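Mindcombe Home
Bedroom / Nightstands / The Falel

The Falel Two-Drawer Nightstand
Light wood, short tapered legs
$347
In stock. Ships assembled, apart from the legs.

If you have been sleeping next to a stack of books, a stool borrowed from the kitchen, or one of those little round tables that holds a glass of water and nothing else whatsoever, then first of all, welcome, and second of all, we think you are going to be very fond of the Falel. It has been in our catalog longer than almost anything else we sell, and it still gets more friendly mail than the rest of the bedroom range put together (we do read it all, even the letters that are mostly about the dog).

The Falel is a plain, sturdy nightstand in light wood, with two drawers on the front and short legs that taper toward the floor. It is made for the ordinary spot next to an ordinary bed. It doesn't light up or charge your phone. What it does is hold your things within reach of your arm at two in the morning, and open quietly enough that whoever is on the other side of the mattress can go on sleeping.

How the drawers work

The drawers run on Premus slides, which we switched to a few years ago after trying out more kinds than we care to remember. They pull out all the way, so you can get at the back corner where the spare glasses end up, and they close softly over the last little bit on their own. You can give them a push with a knuckle and go back to sleep.

The top drawer is the one you'll use every night, and we keep it free of dividers so a big paperback can lie flat next to whatever else you put in there. The bottom drawer takes the slower-moving things: a heating pad, the good hand cream, a folded pair of pajamas, the envelope of photographs you keep meaning to put in an album. Both drawers lift out if you tilt them up at the front, and that makes it easy to tip out the crumbs and hair ties once or twice a year.

The top

We like a top with nothing fussy on it. The surface is flat from edge to edge, so you can slide a lamp right over to the wall side and keep the near side for your book and your water. It's sealed against spills, and a glass that sweats overnight will wipe off in the morning with a dry cloth. We would still ask you to put something under a hot mug. The finish is good, but tea straight from the kettle is hard on just about any wood finish, and we'd hate for you to get a ring in the first week!

The legs

People ask about the legs more than anything, usually people with carpet. They are short, and they lift the body just far enough off the floor to let you get a dust mop or a flat vacuum head underneath. On carpet they settle in after a few days, so wait a week before you decide the piece is crooked. If it still rocks after that, there's a small leveling foot inside the end of each leg that turns by hand. On wood or tile, please use the felt pads in the little bag taped inside the bottom drawer. (Do look for that bag. We get a call about it every month, and it is always inside the bottom drawer.)

Will it go with my bed?

Most likely, yes. The wood is on the pale side, and pale wood is easy to live with. It's happy next to a light headboard, and it's just as happy next to an upholstered one, or next to no headboard at all. It doesn't need to match exactly. In fact, a lot of folks write to say they worried over the match for weeks and then stopped noticing it by the second night.

The one thing we do suggest is to measure from the floor to the top of your mattress, with the bedding on, before you order. A nightstand feels best when its top comes up level with the mattress or a touch below. If you have a very tall bed with a thick topper, the Falel will sit low, and you may be happier with the Mousavi, its taller sister, which has a third drawer and straight legs. If you use a bed skirt, leave a little space beside it so the pleats can hang down freely and don't get pinched every time you change the sheets.

Small rooms and rooms that do double duty

Plenty of our customers have a bedroom that is also the office, the sewing corner, the guest room, and the place where the ironing waits. We designed the Falel with those rooms in mind. It tucks in close against a wall, and the drawers open straight forward, so you only need clear floor in front of it. If there's a column or a jog in the wall next to your bed, and you've been wondering what on earth to do with the space between the two, a small nightstand is a very good answer. Our advice is to put the bed and the nightstand on the quiet side, and keep the desk and its chair on the other, where you can leave the cables out and not look at them from your pillow.

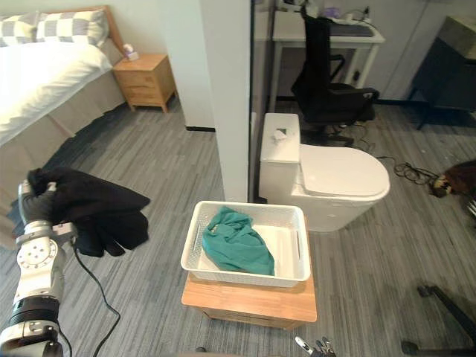
Light wood nightstand with two drawers, next to a bed in white with gray-and-white checkered pillows.

White walls and gray carpet are kind to light wood, and so is bedding that keeps to white and gray. But please don't let us talk you out of color. We've seen the Falel in rooms painted dark green, in rooms with wild floral wallpaper, and in one very cheerful attic done entirely in yellow. It held its own in all of them.

A word from the workshop

Amerley Ametepe drew the first Falel at her own kitchen table, and she still looks after the pattern today. We asked her what she would change about it after all this time, and she wrote back a good deal more than we'd bargained for, so we've trimmed it some:

"I made the legs longer once. We did a short run that way and I never liked it, it looked as though it was about to leave the room. So they went back to short. The drawer fronts I would not touch. What I'd love is for people to oil their tabletops less! I know they mean well. A cloth with a bit of water is plenty, and then dry it off. I had one come back in March that had been polished so often you could hardly keep a book on it."

We sent our 2,000th Falel out the door not long after that, and yes, Amerley packed that one herself.

Looking after it

Dust with a soft cloth. For sticky spots, use a damp cloth and then a dry one. Please skip spray polish, bleach wipes, and anything with grit in it. Light wood will deepen a shade over the years if it stands in direct sun, so move your lamp and your book around now and then, or you'll find their outlines waiting for you when you redecorate. The slides don't need oil. If a drawer starts to feel stiff, lift it out, wipe the runners, and set it back in.

What comes in the box

One Falel nightstand body with both drawers fitted
Legs, packed separately
Felt pads (inside the bottom drawer)
Anchor strap and screws for the wall
Instruction sheet, one page, large print

You will need a Phillips screwdriver for the anchor strap. The legs screw in by hand. Lay the body on its back on a blanket or a folded duvet, turn each leg until it's snug, and then stand the whole thing up with somebody at the other side if you can find somebody. If there are small children in the house, please use the strap.

Delivery and returns

We deliver to the room of your choice, stairs included, and the crew will take the cardboard away with them if you ask. Orders placed before noon usually go out on the next working day. You'll get a call the evening before to settle on a time, from a real person, who will be very patient about it.

If you've lived with the Falel for a bit and it isn't right for you, let us know within 30 days and we'll come and pick it up. It doesn't need to be in its original box, but please do empty the drawers. The frame and slides are covered for seven years. Send us a picture and a line or two about the trouble, and we'll mail you the part or come and fix it, whichever is less bother for you.

Questions we hear a lot

Can I buy a pair?
You can, and many people do. Put 2 in the quantity box and we'll pull both from the same batch so that the color of the wood is as close as we can get it.

Does it come in a darker finish?
Not at present. We make it in light wood only. The Mousavi can be ordered darker.

Will a tall lamp be steady on it?
Yes, as long as the lamp has a decent base of its own. Keep it toward the back.

Can I swap the drawers top for bottom?
Yes, they're the same size. Go right ahead.

Do you sell just the legs?
We do. Call us with the date on the sticker under the body, and we'll send you the ones that fit.

Price and delivery details last checked 25/08/2019.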